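Mikov Table Activity Set
Set-up guide, section 3: Preparing the table and loading the tube rack

Read this section to the end before you open the bags. The set has many small parts and it is easier to put them in the right place the first time.

3.1 What you need from the box

Tube rack, blue plastic
Test tubes with screw caps
Play fruits
Plates, pink and yellow
Placemat
Cloth bag for the small parts
Bag of colored filling grains, 200 g
Paper funnel (flat, to be folded)

The juice bottle and the additional plates are not included. You can use the ones you have at home.

Note: Sets from the Erkiria edition have the same parts, but the grains are packed in two small bags and not in one. The steps do not change.

3.2 Choosing the table

1. Choose a table with a flat and light-colored top. On a dark top the clear tubes are hard to find.

2. The table must be at least 70 cm deep. With a smaller depth the plates and the rack come too close to each other, and the sleeve of a person will catch the tubes.

3. Push the back edge of the table against a wall. In this way nothing can roll down on the far side.

4. Wipe the top with a damp cloth and let it dry completely. The rack has four small feet and they slide on a wet surface.

CAUTION: Do not use a glass table. The caps are hard and can make scratches.

3.3 Laying the back row

The back row holds all things which are not used during the tube work. It should be finished before the rack comes on the table.

1. Put the placemat at the back of the table, on the left side. Keep it straight with the wall.

2. Stack the plates on the placemat. The order of the colors is free.

3. Put the play fruits on the top plate. They do not need to touch each other. If one of them rolls, turn it on its flatter side.

4. Fold the cloth bag and lay it on a separate plate near the middle of the back edge. You will need the bag again in section 5 (Putting away), so please do not leave it in the box.

5. If you want to include a drink for the snack part, stand the bottle to the right of the bag, near the wall, with the cap closed. A bottle of 600 ml or less is the best size, because taller ones fall easily when the table is pushed.

Note: The snack part is described in section 4. When you play only with the tubes, you can leave out the bottle, but the plates and fruits should still stay in the back row. They help children to remember which side is for food and which side is for work.

3.4 Loading the rack

1. Put the rack to the left of the center of the table. It may stand at an angle. Many people find that a rack turned a little is easier to reach than a straight one.

2. Fold the paper funnel on the dotted line and put the narrow end into an open tube.

3. Fill the tube slowly with grains of one color. Stop below the thread, so that the cap can close.

4. Screw the cap on by hand until it stops. Do not use pliers.

5. Put the tube into a hole of the rack with the cap up. Press lightly. You should feel that the tube reaches the bottom.

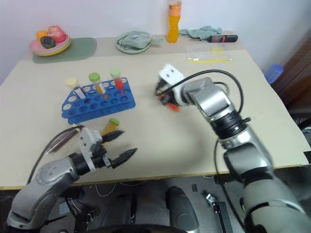
6. Continue with the other tubes. Do not fill the whole rack at the beginning. For the first game a few tubes are enough, and the free holes give space for moving them.

7. Keep one hole free between two tubes if the players are small. Their fingers need more room than ours.

8. Check the table top. A tube which is lying down should be picked up by its cap and placed in the rack, or put to the side where it cannot roll.

CAUTION: The grains are not food. Keep them away from the plates and from the drink. If grains fall on a plate, wash the plate before somebody eats from it.

CAUTION: Small parts. Not for children under three years.

3.5 Keeping the front free

The front half of the table is the working area. Keep cups, phones and packaging away from it. When a part is taken from the back row, it should go back to the same place after use, also when the game is not finished.

3.6 If something is not right

The tube sits too high in the hole.
Look inside the hole for a piece of plastic left from the production. Remove it with a toothpick.

The cap turns but does not close.
There are grains in the thread. Empty the tube, clean the thread with a dry brush and fill it again, a little lower than before.

The rack moves when a tube is pulled out.
Hold the rack with the other hand. You can also put a thin rubber mat under it. The Sutter mat, order number 52, has the correct size.

The plates slide on the placemat.
Turn the placemat to the other side. The rough side must look up.

A part is missing.
Look first in the folded cloth bag, where small parts are sometimes packed. If it is not there, write to the Prarkeck parts service and give the number from the bottom of the box.

When the rack is loaded and the back row is complete, continue with section 4, Playing with colors and fruits.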